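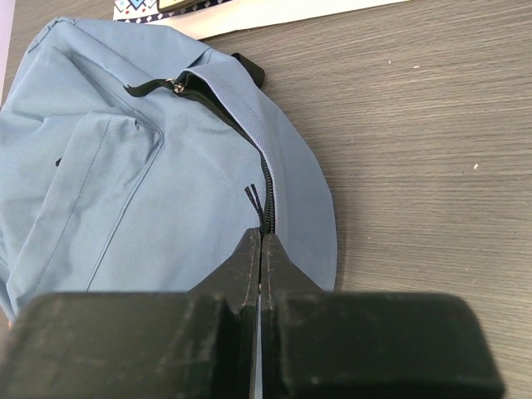
Light blue backpack on a gray tabletop.

Kundura: Tracking Online Propaganda Videos and the News Around Them
Progress report to the Lastum Fund
Prepared by Despina Zamfir, project lead

Dear friends at Lastum,

I promised in April that this report would be shorter than the last one, and I have tried, though there is a good deal to tell you. When you first agreed to support us, the question we put to you was a simple one: when a violent group puts out a video, how much of its audience comes from its own followers, and how much comes from the rest of us writing about it? We are now far enough along to say something useful, and I hope you'll bear with me while I go through it at my own pace.

What we have collected

The catalog now holds 1700 entries. Each entry is a news story, a blog post or a forum thread that mentions a propaganda video, with notes on whether it linked to the video, showed a still from it, or only described it. We do not keep copies of the videos themselves, as we agreed with you at the start, and I remain very glad of that decision every time I talk to a lawyer.

Of those entries, 210 carried a working link to the original upload at the time we logged them. That was more than I had expected, and a good many came from perfectly respectable regional papers where (I suspect) a tired web editor pasted in whatever the wire copy had. We have written to the editors in each case. Most wrote back kindly, several took the link down the same day, and one sent me a long and thoughtful letter about why he would not, which I have asked his permission to quote in the final study.

The slowest part has been Trokora, the video site where a large share of these uploads reappear after being removed elsewhere. Their staff answer our letters, but the answers come weeks apart and from a different person each time. We would like to know how long an upload stays up after the first complaint. So far they have given us dates for 27 uploads, and the spread is so wide that I would rather not give you an average yet.

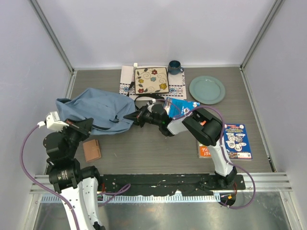
Interviews with editors

We planned four long interviews for this period and finished all 4, which pleases me more than it probably should. They were with night editors, the people who decide at one in the morning whether a still goes on the home page. All of them said they would like a written policy, and only one works somewhere that has one. Two spoke about the aftermath of running a picture they later regretted -- hard conversations, and generous ones. The transcripts are being checked by the people interviewed before anyone outside the team reads them.

The Gavrilă Press has offered to publish the interviews together with our guidance notes, at their cost, provided we deliver a clean text. I said yes on the spot and then remembered that I ought to ask you, so please consider this the asking.
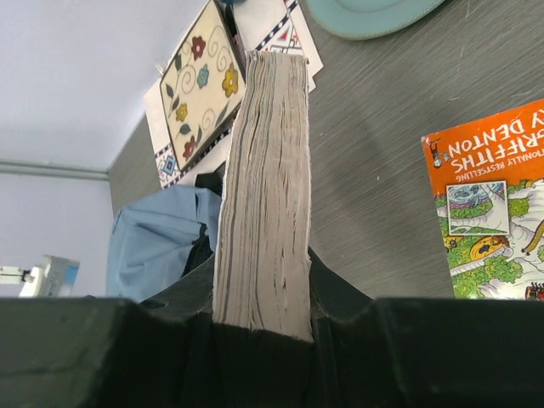 Our guidance for newsrooms exists as a full draft, and it is too long. We started with a short checklist, and then every editor we showed it to had one more case: the hostage video with a family asking for silence, the statement that turns out to be years old, the threat made against a host company by people who may not belong to any group at all. Put together with the interviews, it was heading toward a thick paperback, and I can't picture a night editor reaching for that on deadline. So we are splitting it. The checklist will go out alone, on a single sheet, and the longer discussion will go to Gavrilă for the book.

Money and time

Spending is in line with the budget you approved, apart from translation, which has run over because more of the forum material was in languages we don't read among ourselves. We have covered this out of the travel line, as the interviews were done by phone. I am not asking for more money. I am asking for a little patience on the Trokora section, which may have to follow the rest of the study as a supplement if their answers keep arriving at the present speed.

What comes next

Over the coming months we will close the catalog to new entries, finish the coding, and test the one-sheet checklist with two newsrooms that have agreed to try it on real stories. You will have the draft checklist before they do, and I would be very grateful for your comments, the cross ones included.

With warm thanks for your trust in this work,

Despina Zamfir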